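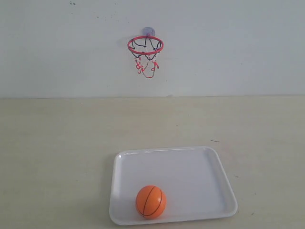
Which task should a shared robot cell use for its acceptance check?

Pick one with a fixed start, a fixed target and a result that a person standing beside the cell can judge by eye.

Flultmont Bench Task Set, Ball and Hoop

The set contains a small orange ball, a white tray with a raised rim, and a toy hoop with a red rim and a suction cup fixing. It is supplied with the Manninen practice sheet for table-top arms.

Setting up
Wipe the wall before pressing the cup on. Place the ball in the tray. Mark the tray position on the table and record it on the sheet.

Running the check
Carry out 3 practice attempts, then 20 recorded ones. Return the ball to the tray by hand only when the arm is stopped. An attempt counts if the ball passes down through the rim. Write down every miss, including dropped balls.

Good practice
Keep the same speed limit for all recorded attempts. Do not move the hoop part-way through a run. If the cup slips, discard the run and start again. The sheet does not replace your own risk assessment.

Prices
Set with printed sheet: 2,475
Set with sheet and Ekine log software: 2,575

Sheet last revised 2021-02-10. Orders are sent from Hemau. Next revision due in July.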